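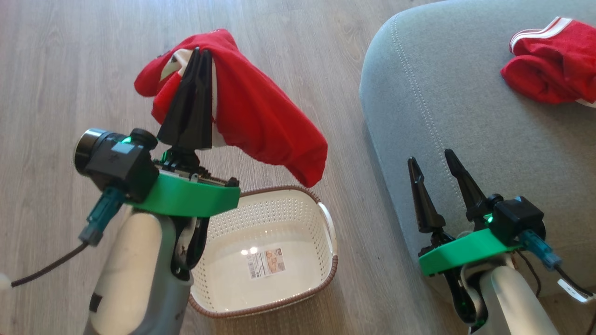

Laundry and Household Helper, Part Time
Betavness Home Services, Nurgate

Betavness is looking for a part-time laundry and household helper for family homes in and near Nurgate. The job is mostly clothes: picking them up, sorting them, washing, drying, folding and putting them away. There is some light tidying in between loads. We do not do deep cleaning, windows or yard work, and you will not be asked to.

The position is 2 shifts a week to start, with more available from March if you want them. Shifts begin at 9 in the morning and end when the last load is put away, usually by early afternoon. Each helper has a regular set of homes, so you will get to know where things go.

What you will do

Go through the living room, bedrooms and bathroom and gather clothes from floors, chairs and sofas into the basket. Many of our families have kids in sports, so expect shorts, jerseys and single socks in odd places.

Check pockets and turn everything right side out before sorting.

Sort by color and by care label. Reds go in their own load, including red items with white trim or white patches. Use cold water for these unless the family has left a note saying otherwise.

Wash and dry using the machines in the home. Some homes have a line instead of a dryer.

Fold, match socks and put each person's clothes in the right room. Socks without a match go in the bag by the washer.

Wipe out the basket, straighten the sofa cushions and sweep the laundry area before you leave.

What we are looking for

You should be comfortable bending, kneeling and carrying a full basket up and down stairs. You need to be able to read care labels and follow a written list. Experience in a laundromat, hotel or nursing home is useful but not required. Plenty of people learned this at home and do it well.

You must be at least 18 and able to get to homes in Nurgate and Clesholm on your own. Most are on the bus line. Several homes have dogs or cats, so please tell us if you have allergies. We use unscented detergent unless a family supplies its own.

Training and pay

Your first 2 shifts are paid training alongside another helper. We train at the homes themselves, so you will be working with the same machines and closets you will use later.

Pay is hourly and the rate is given at the interview. Travel time between homes on the same shift is paid. After 11 weeks we meet with you to go over your hours and see whether you would like more homes. We supply baskets, mesh bags, stain remover and gloves. Wear soft-soled shoes you can keep for indoor use; many families have wood-look floors that scuff easily.

How to apply

Send a short note to our office on Tamihana Street, or drop one off at the front desk. Include a phone number, the mornings you are free and any work you have done with laundry or in people's homes. A resume is fine but you do not need one. We will ask for two references and run a background check before your first shift, at our cost.

We reply to every applicant. If the Nurgate position is filled when you write, we will keep your note for the next opening in Clesholm unless you ask us not to.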